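Robots in the Laundry: Who Does What at Margaritis

Reading level: grades 4 to 6
Words to know: automation, gripper, servo motor, sensor, sorting, operator

What is automation?

Automation means using a machine to do a job, or part of a job, with little help from a person. A dishwasher is automation. So is a traffic light that changes by itself. In a workplace, automation usually takes over one step at a time. The steps before it and after it may still be done by people.

This page looks at one workplace, the Margaritis laundry in Brelton. It washes cloths, towels and uniforms for hotels and clinics.

What did the work look like before?

Twelve people worked on the sorting and folding floor. Carts of clean laundry came out of the dryers. A worker picked up one item, found a corner, shook it open, checked it for stains and folded it. Then the worker picked up the next item. A good folder can do about 200 small cloths in an hour. The job is hard on the shoulders and wrists, and the room is warm, even in October.

Which parts could a machine do?

Washing and drying were automated long ago. Large flat sheets were next. They go through a pair of rollers, and every sheet is the same shape when it enters.

Small cloths are a different problem. A cloth dropped on a table has no fixed shape. It can land in so many ways that no list could hold them all. A machine that repeats one exact movement will miss the corner almost every time. Engineers call cloth a "deformable object," meaning an object that changes shape when you touch it.

To handle a deformable object, a robot needs three kinds of parts:

Cameras, so that the computer has a picture to work from.
Servo motors at the joints. A servo motor turns to a set angle and stays there until it gets a new command.
A gripper. A simple one has two fingers that close on the object from opposite sides.

The computer uses the camera pictures to choose a place to grip. It then works out an angle for every joint in the arm, and the motors turn. With two arms, one can hold the cloth while the other finds a second place to grip.

What changed for the people?

Margaritis uses a cloth-handling system named Farero. It does not run the whole floor. It works on small cloths of one size, and it is slower than a person. It can run through the night shift, when few people want to work.

The number of people on the floor went from 12 to 11. One folder moved to the repair room and was not replaced. The other jobs changed in these ways:

Operators. Two former folders now watch the robot tables. If an arm drops a cloth or grips two at once, the operator presses the stop button, fixes the problem and starts the arm again.

Teachers. A robot of this kind learns from examples. A worker guides the arms through a fold many times and the computer records each one. The first fold needed 200 recordings. Salim Athumani, a folder for many years, made most of them. "I had to slow down and think about what my hands do," he says. "I had never had to explain a corner before."

Checkers. Stains and small tears are still found by people.

Technicians. Michalis Zervas services the motors and cables. He took a course in Gusatard to learn the work, and the laundry paid for it.

Not everyone likes the change. Watching a machine can be dull, and some workers miss talking across the folding table. Some also worry that more jobs will go as the robots get faster. The laundry and its workers meet every month to discuss it. Questions like these come up in most places where automation is added, and the answers are not the same everywhere.

The work up close

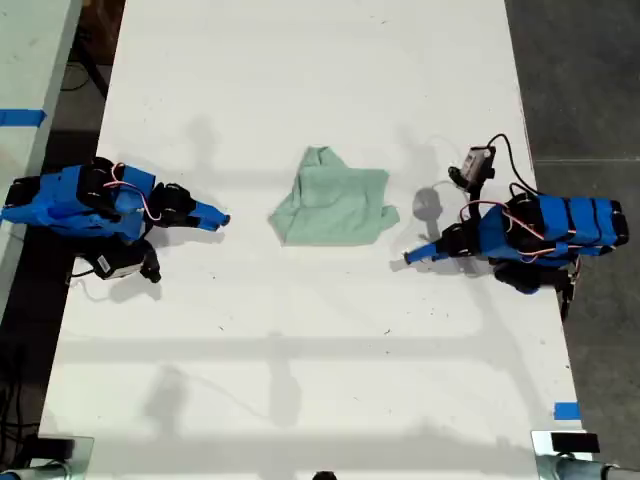
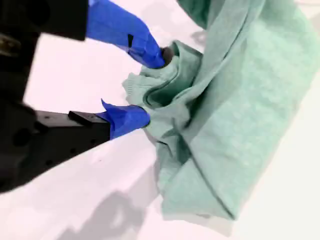
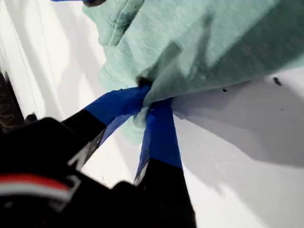

Robot arms and a green cloth. First picture: two arms on opposite sides of a table. Second and third pictures: two gripper fingers pinching the cloth.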